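Folding jeans with a gathered edge – what works?
Last updated: June 14, 2024
Print this page | E-mail this thread
Posted by Fouzia Janjua

I've been trying to get denim with elastic gathers into a flat bundle for a Lodhi drawer divider. Plain jeans are fine. The gathered part puffs up and takes the space of two pairs. I fold in half lengthwise, then bring the ends in, and leave the gathers on one short side.

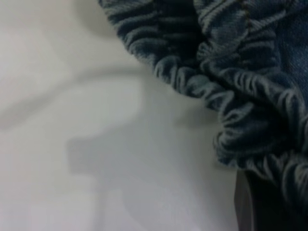
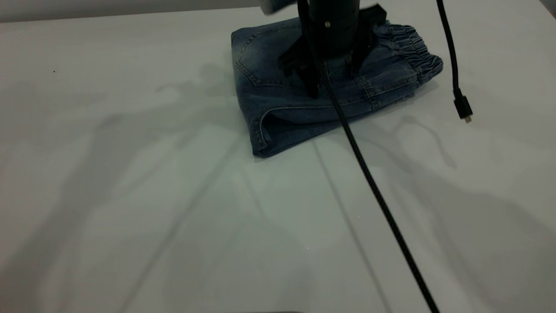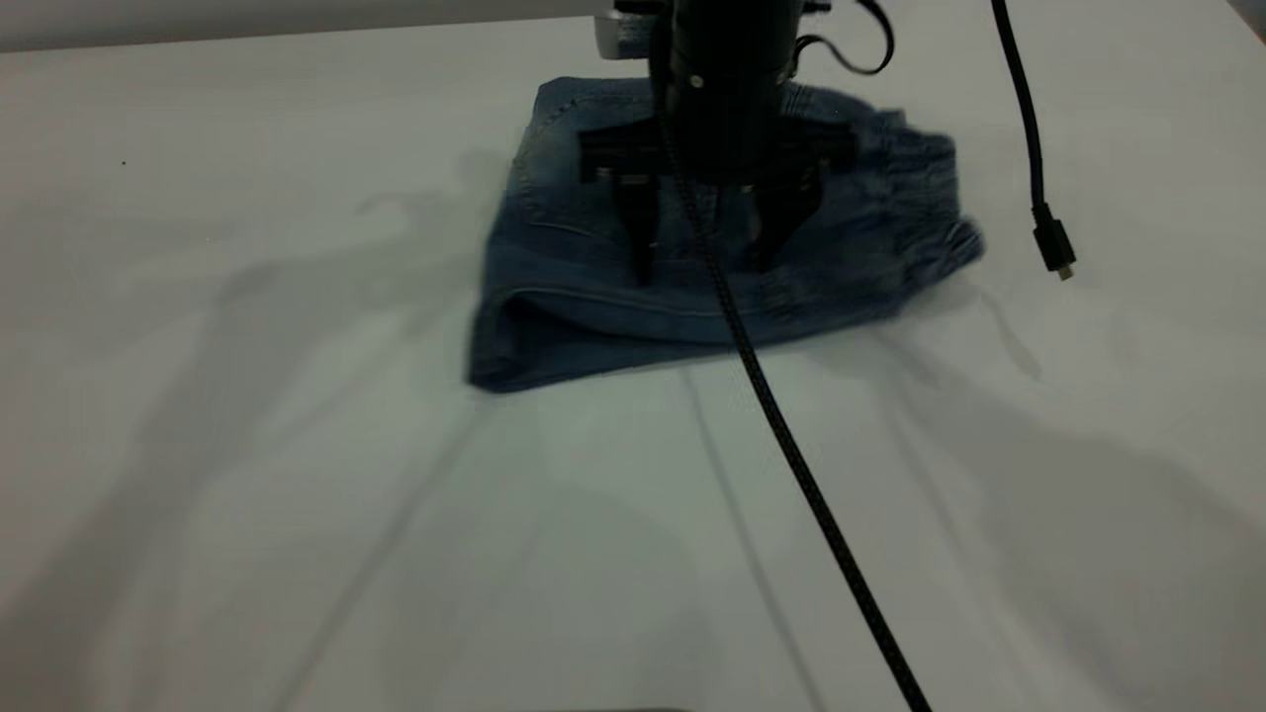
Mpho Dlamini: I would roll them. Start at the gathers and the bulk ends up in the center. I get eight pairs in one drawer.

Cornel Pascu
Rolling leaves creases across the thigh on heavier denim. Fold, but alternate the puffy ends left and right when you stack.

Mpho Dlamini
Mine don't crease. Depends on the cloth, I guess.

Fouzia Janjua
Tried alternating – the stack sits level now, about two inches lower. Rolled ones kept opening on me.

Moataz Ragab
Can you still pull one out of the middle without wrecking the pile?

Fouzia Janjua
Not really. I stand them on edge for that.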